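Student Robotics Project Bravo Opens Its Second Year at Borkbridge With a Sorting Task for Small Containers

BORKBRIDGE, 2025-08-05 – The student robotics club of Borkbridge Technical School announced today that its project Bravo will continue for a second year, with a new task, a new group of members and a public competition day in September. The project is supported by Flevau, a local company that makes fittings for laboratory furniture.

Bravo started last year as an evening class. The first students learned to move a robot arm by hand control, to record its movements and to train a small program that repeats them. Their task was to stack wooden blocks. It was a good task for beginners, but many of the students asked for something closer to real work. After talks with teachers from the school's health care course, the club has chosen a new one: the robot must find small bottles and vials on a table, pick them up one after another and put them in a rack in the right order.

"We wanted a task which looks easy and is not easy," the club said in a statement. "A person picks up a small vial without thinking. The robot has to know where the cap is, in which direction the vial is lying and how strongly it may close the fingers. Our students have already learned a lot from the vials they dropped."

Since spring, the members have recorded 3,074 attempts. Each attempt is checked by two students, who write down if the container was gripped well, gripped badly or missed. Attempts with a mistake are also kept, as the students found that the program improves when it has seen how a bad grip looks. The notes are written in a shared notebook, and every new member must read it before using the arm for the first time.

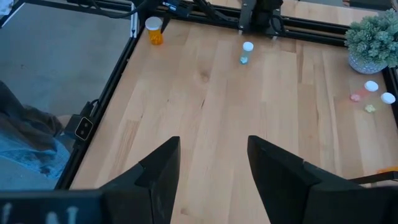 The containers in the task have different colors, and they can stand or lie on the table. The club decided on this in its first planning meeting. A standing bottle can be approached from the side or from above, but for a lying vial the gripper must first turn to the correct angle. The students call this "the turn", and most of the training evenings in June and July were spent on it. A short list of rules was also agreed: the containers are placed by a different student each time, no two starting positions may be the same on one evening, and the person who places them may not be the person who controls the arm.

The table work is only one part of the project. A second group of students writes the software that sorts and stores the recordings. They named it Provus and they plan to share it free of charge with other schools after the competition. Provus shows each attempt together with the notes of the checkers, so a student can compare a good grip with a bad one in a few seconds. A first version has been used inside the club since May. The group says that it still has faults, mainly when two people are writing notes at the same time, and that these must be repaired before other schools can work with it.

Flevau has supported the project with materials and with the costs of the room. Employees of the company also visit the club once a month and answer questions about mechanical design. "The students ask very direct questions and we like this," the company said. "They wanted to know why our own parts have the shape they have. For one of these parts we had to go back to the office and look for the answer."

The competition day will be held in the main hall of the school in September. Teams of up to 7 students can take part, and they do not have to be from Borkbridge. Each team will get the same arm, the same table and the same time for preparation. The containers will be shown to the teams only on the morning of the competition. Points are given for every container that reaches the correct place in the rack, and points are taken away for each one that falls. The hall has 162 seats for visitors. Entry is free, but seats must be reserved at the school office.

New members are welcome for the school year that begins in September. No knowledge of programming is necessary. The first four evenings are an introduction, in which the students learn the safety rules, the names of the parts and the basic movements of the arm. After this they choose between the table group and the software group – it is possible to change later, and last year many did.

About the club
The student robotics club of Borkbridge Technical School is open to all students of the school from the age of 15. It meets on two evenings each week during the school year and on one evening during the summer. Membership is free.

About Flevau
Flevau develops and produces fittings for laboratory furniture at its site in Borkbridge. The company has supported Bravo since the first evening class.

Press contact
Questions about the project, the competition day and visits by journalists can be sent to the school office of Borkbridge Technical School, with the word "Bravo" in the subject line.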